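Workshop tips, picked up at the Jondora open day

Went to Wosstead for the robot demo, stayed 2 hours. Notes before I forget.

Clear the bench first. Ulla Rautiainen ran the arm and wiped the table down before every go. Small parts apart from each other, never in a heap. Works for my screws too.

White top. Cheap and you see dark bits straight away. Painting mine in Febuary.

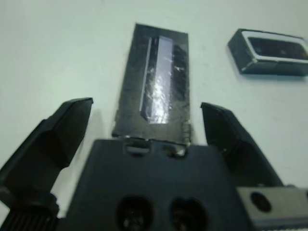
Open wide, go in slow, then close. Same with pliers or kitchen tongs. I always squeeze too early and the thing shoots off under the fridge.

Rubber pads on clamp jaws, cut from an old bike tube. Niilo Suominen's tip, he's done it for 12 years. Glue, wait overnight, trim teh edges.

More on drawers next time, got to run.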